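Print | E-mail

Second arm: what the budget line left out
Posted 12/05/2021

The quote from Liromero covered the arm, the controller and one parallel gripper. We approved it in February and treated the number as final. It was short by 3017 dollars.

Most of the difference is small stuff. The mounting plate was 400. The gripper coupling from Zidex was listed as included, but the cable for it was not. Power took another 500: each device on the bench wants its own supply, and the supplies want a shelf, a strip and a circuit that will carry them. I had budgeted zero for that.

The table is the part I would plan differently. Two arms over one surface need more length than two arms on two surfaces, and the rails have to be stiff enough that one arm stopping hard doesn't shake the other. We priced the Skekness frame and the Ó Conaill frame. The Skekness one was 1000 cheaper and had the shorter lead time, so we bought it. The holes for the second plate had to be drilled on site.

Bins, trays and cups come out of petty cash. Buy spares of the same model at the start. A replacement bin with a different wall height means teaching the pick positions again, and that is half a day.

For next year I have one line for cabling and power, at about a tenth of the hardware price, and a separate line for spare gripper fingers. Software support is still open. Liromero wants it paid yearly and I would like to see the hours first.

3 comments | 11 shares

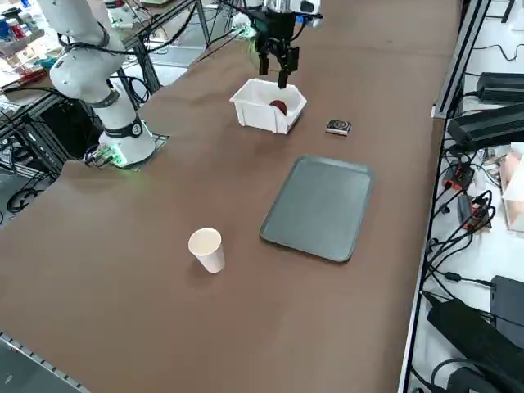

Both arms at the long table, gripper over the white bin. Power supplies at right.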